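Silwood Clock and Gear School

About us

Silwood is a small school for people who like knowing how things turn. We teach gear work: sorting it, cleaning it, measuring it, fitting it together and taking it apart again when it binds (and it will bind!). Our students are retired bus drivers, high schoolers, a dentist, a couple of piano tuners and plenty of people who once opened up a kitchen timer and couldn't get it closed. If you can hold a screwdriver and don't mind looking closely at something small for an hour, you'll do fine here.

How we got started

The school began in the back half of Paraschiva Sârbu's repair shop in Pretomville. Paraschiva fixed clocks, music boxes, hand-cranked mixers, anything with teeth in it, and customers kept hanging around at the counter asking what she was doing. Eventually she put out a bench and two stools and told them to sit down and try it. Sorin Furtună was one of the first to take a stool. He'd come in to pick up his mother's mantel clock and ended up staying until closing, and he now teaches our beginners' course.

We outgrew the shop in one winter and moved across town to the old feed store on Jitaru Street. It has a concrete floor, tall windows on the north side and a freight door that sticks in February. We love it. The big tables came with us from Pretomville, and so did Paraschiva's parts drawers, which still have her original labels on them, including one that just says "nice ones."

What we teach

Everybody starts with loose parts. We know that's a surprise to people who arrive with Grandpa's clock under one arm, but we'd like you to handle a lot of gears before you open anything you care about. In the first sessions you learn to tell a spur gear from a bevel gear by feel, to count teeth without losing your place, to check a bore against a shaft, and to spot the worn tooth that makes a whole train skip. You learn to pick things up and put them down gently, too. A gear that drops on concrete can pick up a burr you'll be chasing for the rest of the afternoon.

From there we go to laying out. You set your parts out flat on a cloth in an order that means something to you, and then you build from that. Some people go left to right. Some work in circles. Maxine Ormsby, who teaches the intermediate course, lays hers out in the order they came off and draws a little map on paper beside them – she swears by it, and her students tend to pick up the habit.

We also use plates and discs as staging surfaces. Putting a pair of gears on a flat metal disc lets you slide them toward each other and see how the teeth meet before there's a shaft or a screw involved. It's a lovely quiet exercise, and people who have been fitting gears for years still get absorbed in it.

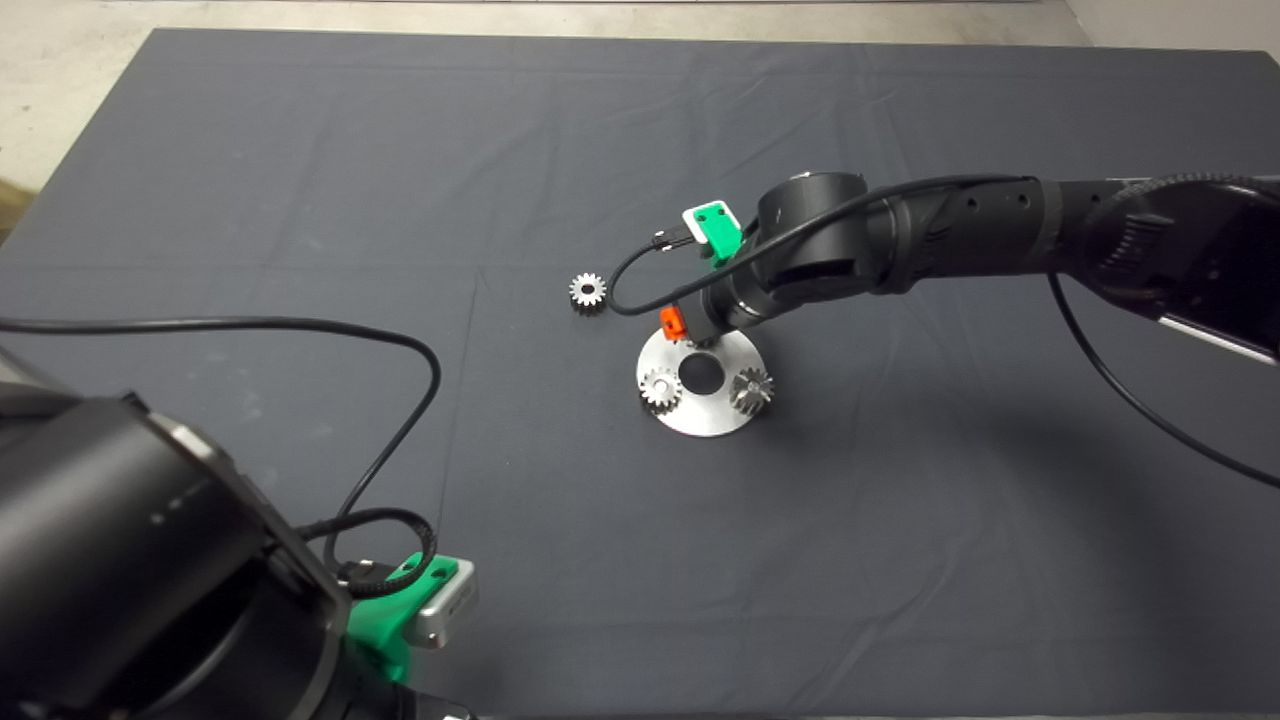

Two gears on the aluminum disc, a third on the cloth.

The cloths get asked about at every open house, so a word on those. We like a dark, plain one, big enough to cover the table. Silver parts show up well on it, small ones don't roll as far, and it's kinder to the teeth than a bare tabletop. They collect dust and they crease, and we shake them out at the end of the day. If you're setting up at home, any dark cotton will do. Please don't use a fluffy towel! The loops catch on everything.

The courses

First Teeth is our beginners' course, with Sorin. It runs for 7 weeks, one evening a week, and no experience is needed. You finish by assembling a simple hand-turned gear train, and you take it home.

Trains and Ratios is Maxine's course. There's some arithmetic in it, all of it done on paper and at a pace that suits the room. You'll work out why your train runs fast or slow and then change it until it doesn't.

Open Bench is for anyone who has finished First Teeth. Bring your own project or borrow one of ours. Horațiu Onu keeps the bench stocked and is the person to see if you need an odd size, since he has been through every drawer in the building and remembers most of it. There's usually a pot of coffee on, kept well away from the tables.

Family Mornings are for kids of 11 and up with a grown-up. We use larger gears for these, and the noise level is terrific.

The Firkitz collection

A good share of our teaching parts came from the Firkitz works, which made small mechanical counters and closed its doors long before we opened ours. Fotis Papadakis had bought the leftover stock as one lot, mostly for the cabinets, and he let us have the contents if we'd promise to use them. We got boxes and boxes: spur gears by the handful, collars, spacers, flat plates, and a few shapes we still haven't put a name to. Sorting them has become a school tradition. New students get a tray, a caliper and a cup of mixed parts, and whatever they sort goes into the drawers for the next person.

If you come across something strange in your tray, show it to the rest of the room. We have a shelf for mystery parts, and solving one gets your name on the card beside it.

How we like to work

Groups are small, with about 5 students to a table, so you'll have elbow room and someone close by when a part goes missing. We all get down on the floor to look for it, teachers included. Questions are welcome at any point, even in the middle of somebody's explanation.

We don't grade and we don't hurry. Some students finish an assembly in one evening and some spend three on the same pair of gears, and both seem to go home happy. You're welcome to repeat a course at half price as often as you like. One of our regulars has taken First Teeth three times and is thinking about a fourth.

Visiting

Our next open house is on 20th November. The tables will be set up with parts to handle, Paraschiva will be there with her music boxes, and you can try the disc exercise for yourself. Drop in whenever you like during the day and stay as long as you want. Parking is behind the building, and the ramp is on the Jitaru Street side.

If you have gears, plates or old mechanisms you'd like to pass along, bring them with you. We'll take them rusty, mixed up or in a coffee can. Please just leave out anything with a wound spring still in it, and ask us about those first.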